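Novembre, 6 h 40

Réveil avant l'alarme. Café, puis reprise de la table blanche du séjour, que je veux avoir réglée avant la fin du mois. Le plateau n'est plus de niveau depuis le déménagement. Au niveau à bulle, l'écart se situe côté fenêtre, dans le sens de la longueur. J'ai dévissé les quatre pieds, nettoyé les filetages à la brosse laiton, remonté avec une goutte de frein filet faible. Le pied arrière gauche avait pris du jeu dans son insert. Je l'ai calé avec une rondelle nylon. Provisoire.

Hauteur finale du plateau : 78 cm. C'est un peu haut pour écrire, correct pour travailler debout, légèrement penché. Birgit Kettler préférait plus bas, mais elle s'assied toujours au bord de la chaise. À revoir avec elle quand elle repassera.

Poncé ensuite les blocs de bois de la boîte Justholm. Bois clair, non traité, fibres relevées sur presque toutes les arêtes. Grain 100 pour casser les angles, puis 200 pour les faces, toujours dans le fil. Les faces de bout boivent la poussière et il faut les brosser entre deux passes, sinon on raye. J'ai travaillé sur une feuille d'abrasif collée à plat sur une chute de verre et c'est le bloc qui bouge, pas le papier. Aucune finition pour l'instant. L'huile Clundmont achetée au printemps jaunit trop, essai fait sur une chute, abandonné.

Pause à 10 h. Le pain d'hier, du fromage, rien de notable.
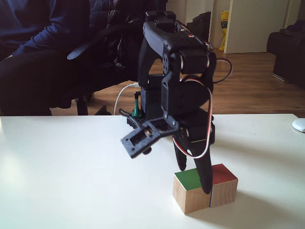 Pour les blocs en deux moitiés, la difficulté reste le joint. Si les deux parties ne sont pas dressées exactement pareil, l'ongle accroche au passage. J'ai repris deux fois la face supérieure d'un bloc avant de ne plus rien sentir au doigt. La couleur ne m'aide pas : l'oeil voit une marche là où il n'y a qu'un changement de teinte, et je finis par poncer ce qui est déjà plan. Contrôle au réglet sur chant, à contre-jour, plus fiable.

Colle vinylique ordinaire, film mince, serrage modéré. Trop serré, les moitiés glissent l'une sur l'autre et tout est à refaire. J'ai noté 4 heures sous presse avant de toucher au joint, ce qui me paraît prudent vu la température de la pièce ce matin. Le chauffage Stodness met une éternité à monter.

Erdal Tekin a appelé vers midi. Il a retrouvé chez Ateş le même modèle de serre-joint que le mien, avec des patins en liège au lieu du plastique. Je lui ai demandé d'en prendre une paire. Il voulait aussi savoir si je gardais la chaise sombre. Oui, tant que l'assise tient. Il faudra quand même poser des feutres, le sol marque facilement et les anciens patins sont usés jusqu'à la semelle.

Après-midi plus courte que prévu. Aspirateur, chiffon humide sur le plateau, puis chiffon sec. La poussière de bois se voit peu sur du blanc - on la sent surtout en passant la main. Abrasifs usés jetés, les autres classés par grain dans la pochette. Le 200 est presque fini, en racheter.

Reste à faire : remplacer la rondelle nylon par un insert neuf, chanfreiner deux blocs oubliés au fond de la boîte, rappeler Birgit pour la hauteur. Mal au poignet droit ce soir. Couché tôt.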